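# Takeaway bag

A **takeaway bag** is the paper bag your food comes home in, and I've ended up writing the entry on it because I spent far too many lunches folding them. Most are paper with a flat bottom and a printed pattern, and checks are a great favourite (blue and white especially, which always makes me think of tablecloths by the sea).

## Parts and opening

There's the mouth, the side folds (properly called gussets) and the base. The base does the hard work. A new bag comes flat, and you wake it up by holding the top and pushing a hand down inside until the bottom squares off. Crumpled ones can be used again if the base is still sound! I smooth mine along the side folds first and leave the creases in the middle alone.

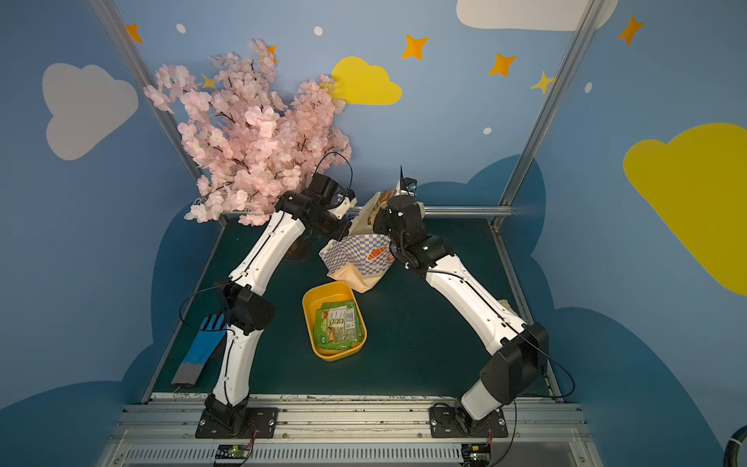

**What should go into the bag first?**

The heaviest and flattest thing, usually a lidded tub, with packets and napkins tucked in afterwards so nothing soft gets squashed.

## Packing from a tray

A shallow tray is the bag's best friend. You gather one order on it, look it over, then move everything across. Yellow is a cheerful colour for one, and snack packets show up well against it, the green ones most of all. Rounded corners are kinder to wipe, too.

Piret Lukoševičius, my old boss at the Lepik counter in Rurngate, had us pack with the tray in front and the bag standing open behind it. I argued for side by side and lost. On our busiest day, one August, we sent out 215 bags her way and I stopped arguing.
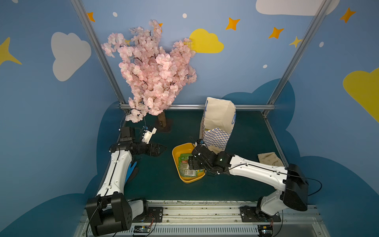 She was just as firm about the top edge. Fold it outwards into a cuff before you put anything in and the mouth stays open by itself, which leaves both hands for the food. The cuff also stiffens the rim a bit. When you're done you turn it back up, roll it over twice and press the crease.

## Sizes and names

Nobody I've worked with agrees on names. At Lepik a tall bag was a "Tamonari", after the noodle place that ordered them first, and the squat one was a "Vosivetti" for reasons lost to time. Ieuan Ruddock, who did the ordering, bought them in boxes of 1,020 and kept up to 30 loose under the till. I still say Tamonari in shops and get blank looks.

## Tubs and packets

Clear tubs are handy as you can check the filling without lifting the lid. They want to sit level on the base, never propped on a packet. Crisp packets and the like can go in upright down the side. 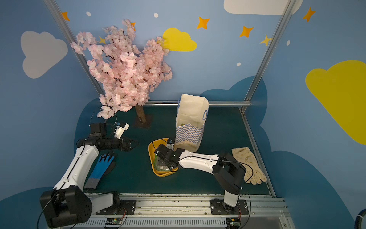

**Can a paper bag be recycled after a meal?**

Clean, dry ones generally can, but greasy paper is often refused, so it's worth checking with your local council before it goes in the bin.

## Keeping spares

Store them flat, somewhere dry, with the bases all facing the same way. I keep 10 in the drawer by the cooker and use the torn ones for onion skins.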